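Hands on the Handles

The first thing you learn at the Wemdale workshop is how much your own hands know. Pick up a flat plastic ruler from a smooth table and you slide it to the edge, or catch a corner with a fingernail, and never give it a thought. Now try it through a pair of robot arms, with two blunt fingers on each and no fingernails at all!

That is the daily work here, and I loved every minute of it. An operator sits down, takes hold of two control handles, and the arms on the table copy each move. The computer records the whole thing, start to finish. Do a job once and you have one example. Do it 200 times and you may have enough for the arms to try it alone.

The program is called Treniretti, and it started in November with a single arm and a box of blocks. Two arms came next, and so did harder jobs. The current one is tidying a desk, and the people who teach it talk about it the way gardeners talk about tomatoes.
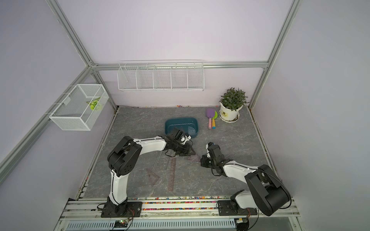
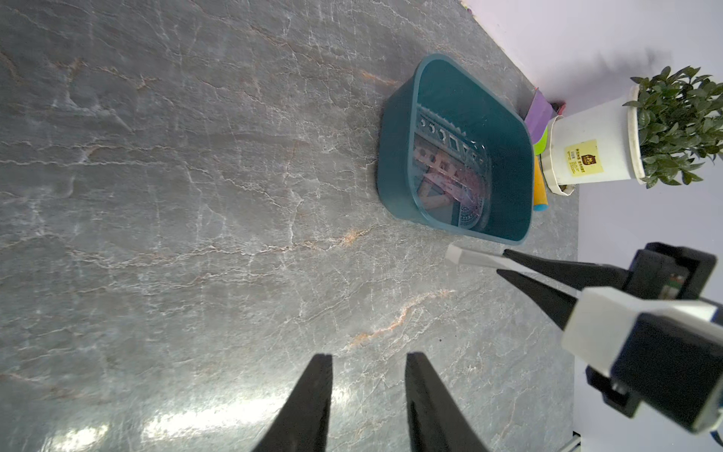
Teaching by hand is slow, and the best operators make it slower on purpose. A rushed move gets copied along with the good ones, so they ease in, pause, and let the fingers settle before they close. Thin, see-through things are the ones everybody groans about. A clear ruler lying flat on gray marble pattern is hard enough for a person to spot, and the teal basin is a treat by comparison - big, bright and easy to aim for. New operators get 7 sessions of practice before any of their runs are kept.

My own turn was humbling. I reached too far, closed too soon, and pushed a triangle halfway across the table before I got a grip on it. The operator beside me said to stop looking at the handles and watch only the fingertips, and that helped right away. By the end of the hour the arms had started to feel like very long, slightly sleepy versions of mine.

The team keeps its misses too. Out of one batch of 150 runs, 100 went into the main set, and the rest were saved in a separate folder called Clindano, where the fumbles and second tries are sorted by type. A run where the operator drops something and calmly picks it up again is especially prized.

Next on the list is folding cloth, and the operators are already arguing over which corner to grab first.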